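Year-end page counts, again

Every September the reading challenge posts start up, and every September I wonder who they're for. Skivby, the tracking site I gave in and joined, tells me I've read 3718 pages since spring. Fine. One of those books was Horkumgate, 697 pages long, and I skimmed the battle bits. 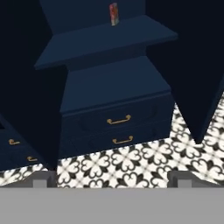

Does skimming count? Skivby thinks so. It also gave me a badge for reading 15 days running, most of which were the same dull chapter before bed.

I've set next year's goal at 26 books anyway. I don't expect to feel any better read for it.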